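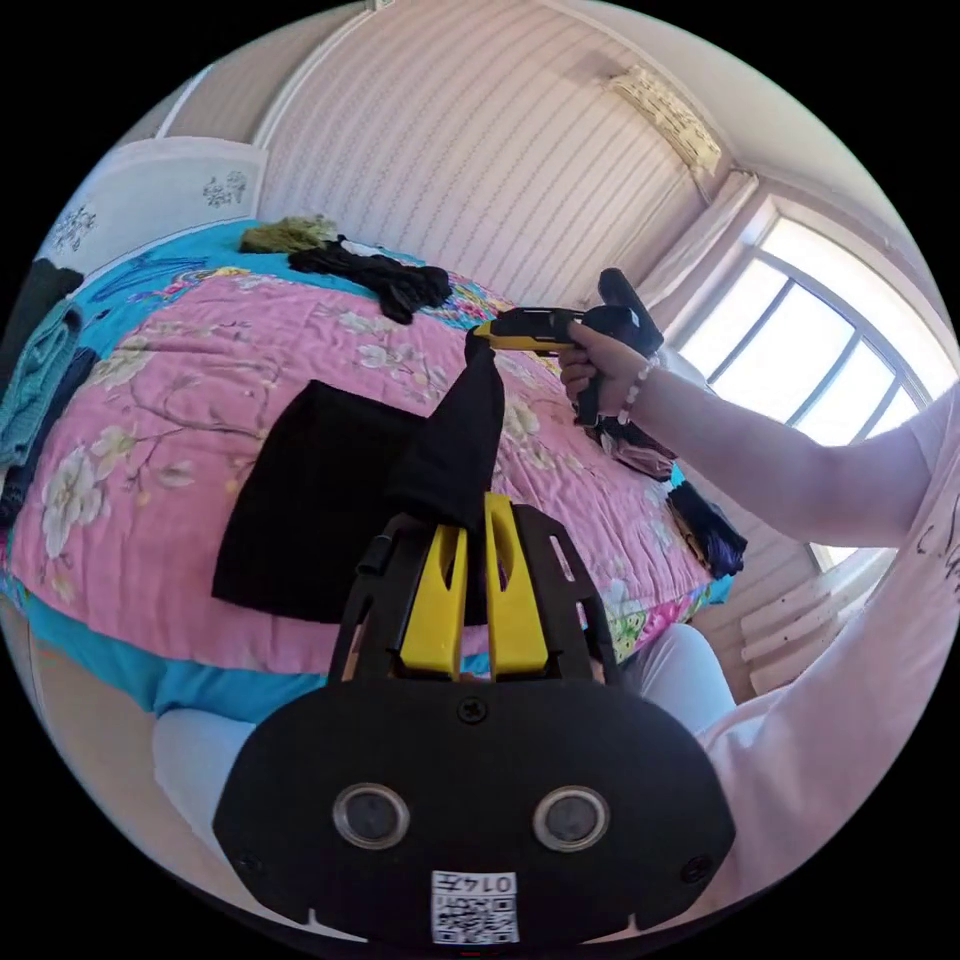

Folding a T-shirt is a chore for a person and a planning problem for a machine. At Cliltham, a small software company that writes control code for robot arms, laundry has taken up most of the past year.

The company does not build arms. It builds the layer that sits between the cameras and the motors, a package called Niltuten. The package takes in video, works out where the cloth is, and decides where the fingers should go next. Edin Ionescu wrote the first version of the planner and still maintains it.

"A box has six numbers," he said. "Three for where it is and three for how it's turned. A shirt doesn't have a number like that. You pick up a corner and the whole shape is different."

The training material comes from bedrooms and living rooms. People sit at the bed with a gripper in each hand and sort or fold whatever is in front of them. The grippers have yellow fingers and a black body, and the person works the one in the right hand with a trigger. Lenses on the tool record what the fingers are doing, and the software later recovers the path of each hand through the room from the video.

That recovery step is where Renu Mishra spends her time. Her code matches points from one moment to the next and uses them to place the gripper in space. A quilt with big flowers, branches and leaves on it is good for her, as there is plenty to match. A plain wall is bad. Black clothing on black clothing is the worst case she has, and people own a lot of it.

"When you pinch a black cloth with another black cloth lying right behind it, the edge disappears," she said. "The tracker is fine, it has the bedding. The part that finds the cloth is guessing."

Until December the guess went straight to the planner. The result was an arm that closed on air, or took two layers when it wanted one. The current release adds a confidence value to every grasp point. If the value is low, the planner asks for a small lift first and looks again before it commits to a fold. The check adds 2 seconds to a grasp. Ionescu wanted it shorter and lost the argument.

The second problem is timing. Two hands recorded by two tools have two clocks, and a drift too small to notice by eye will teach the robot to let go with one hand before the other has arrived. Vandana Kanaujia wrote Boker, the tool that lines the recordings up. It compares the motion seen from both sides and shifts one until they agree. Recordings it can't align go into a queue, and Seema Lodhi goes through the queue by hand. On a recent morning it held 27 of them.

Lodhi also decides what counts as a finished task. Some people fold a sweater in half and stop. Others fold it in half again and move it to the side. Both go in, with different labels, and the robot's owner picks a style in the settings.

Elspeth Tennant, who runs testing, keeps a list of 21 garments that each release has to get through on the company's own arms. The latest build handled all but 8. Most of the failures were thin dark fabrics. One was a knitted sweater, where a finger slid into the ribbing and the planner read the stretch as a lift.

She expects the sweater to be fixed first. The dark fabrics need better lighting or a better model, and the team has not settled which to try. The next build goes on the arms at the end of the month, with the same garments in the same order.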